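Section 4: Everyday use and care of your glass coffee table

These instructions cover the Callance table with the clear glass top and dark three-armed base. Complete Section 3 (Levelling) before placing anything on the glass.

4.1 Before first use

1. Remove the protective film from both faces of the glass.
2. Wipe the top with a damp, lint-free cloth and dry it at once.
3. Press lightly on each corner in turn. If the glass rocks, go back to Section 3.

Note: A faint bluish-green tint at the edges is normal for clear glass.

4.2 Placing food and drink

1. Stand bottles upright on the far part of the top, away from the side you sit at. Tighten the caps.
2. Put fruit in a dish, or lay it on a sheet of kitchen paper. Grapes placed straight on the glass leave sticky marks.
3. Lift items on and off. Do not slide them – grit trapped underneath will scratch the surface.
4. Keep ornaments to one side, clear of bottles.

CAUTION: Do not place pans or dishes straight from the oven on the glass. Use a heat mat for anything above 69 °C.

CAUTION: Do not sit, stand or lean on the table. The load limit for the top is printed on the label under the base.

4.3 Clearing and cleaning

1. Take off the fruit first, then the bottles, then dishes and ornaments.
2. Hold grapes by the main stem, with your other hand free for any that drop.

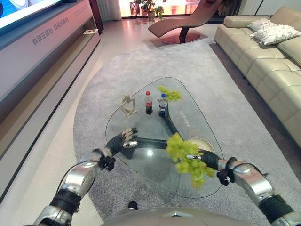
Clearing the table: large bunch of green grapes held at the near edge, bottles still in place.

3. Check the rug under the table for anything that has fallen.
4. Wipe the glass with warm water and a little washing-up liquid. Rinse and dry.
5. Dust the base with a dry cloth. Do not use polish on the legs.

Note: Replacement pads for the base are sold in the Trinitz range, part 589. Fit a full set – mixing old and new pads will tilt the top.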